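Flekthorpe Public Library – Service Desk
Ticket 866
Subject: Hold pickup notices not going out, Deso branch
Status: Resolved
Priority: High
Opened: Monday, November 30, 2020

Reported problem
Patrons at the Deso branch are not getting email notices when their holds are ready. The front desk has over 500 items on the pickup shelf and the phone has been ringing all morning. Text message notices are working. The Su branch is not affected.

Log
9:10 – Checked the Derus notice queue. Email notices for Deso are stuck at "pending". No errors shown.

9:35 – Restarted the notice service. Queue did not move. Sent a test notice from Su and it arrived in under a minute.

10:20 – Compared branch settings. The reply address for Deso is blank. It was cleared when the new building's address and hours were entered before opening day. Derus holds any email that has no reply address and does not warn staff.

10:40 – Put the reply address back and released 20 notices as a test. All were marked sent, and the desk confirmed two with patrons by phone.

11:15 – Released the rest in batches. Queue is clear.

1:30 – Pickup window for all held items at Deso extended by one week so nothing expires early.

Follow-up
Check the reply address any time a branch record is edited. Asked Derus support to make the field required – no answer yet.

Attachments (1)

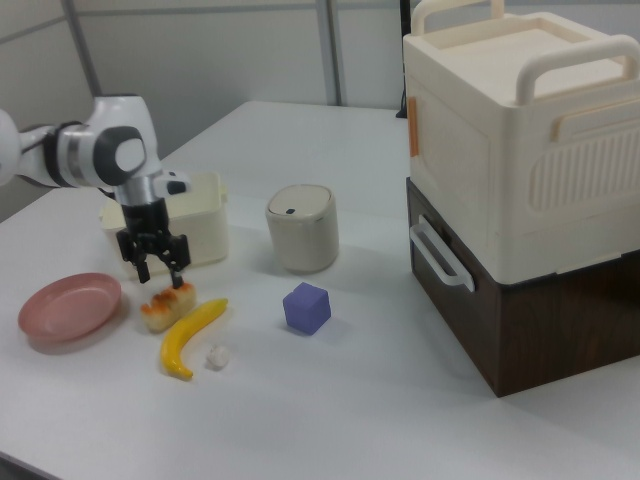

Robot arm and gripper over a white tabletop, with a small piece of bread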